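Robot Day at Fokgate: what we saw and how it works

Quick write-up for the Junior Makers page, because lots of you asked!! Doors opened at 10 in the morning and the line was already out to the parking lot. 77 kids signed up. Bring a snack next time, the cafe closes early.

First stop – Hall 13. Natália Beneš ran the tour there. Loud room, lots of fans humming. She told us to keep our hands behind the yellow rope and then asked who could pick up a block with their eyes shut. Harder than you think. Try it at home.

Why is it hard? Your eyes and fingers usually work together. Eyes find the block, fingers feel it, brain fixes the mistakes. A robot needs the same kind of help, so people give it sensors and a computer program. A program is a list of steps, like a recipe.

Next, the block bin. Red blocks and green blocks in a big gray metal bin, and a robot arm that reaches in from the side. The blocks point every which way. The hand on the end is called a gripper and it has see-thru plastic parts for fingers. 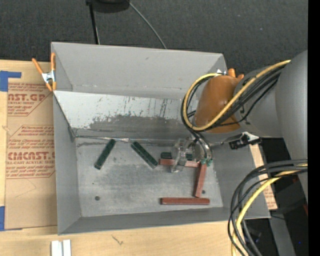

Do robots get tired?
Robots don't get sleepy like you do, but their parts wear out. Motors heat up, screws come loose, and somebody has to check them and fix them.

Matúš Danko does the fixing at Fokgate. He has a drawer of spare parts and a notebook where he writes down every repair. Repair number 3217 was a tiny screw! Took him all afternoon to find it under a bench.

Words to know
Arm – the long part that bends and reaches
Joint – a place where it bends, like you're elbow
Gripper – the hand
Sensor – a part that notices things, such as light or a push

After lunch, paper grippers. You need two strips of card, one paper fastener and tape. Cross the strips, push the fastener thru the middle, tape the ends so they don't slip. Squeeze. Juraj Polák's table got theirs to lift an eraser. Ours dropped it alot.

Next open day is in July, same hall. Ask a grown-up to sign you up at the front desk.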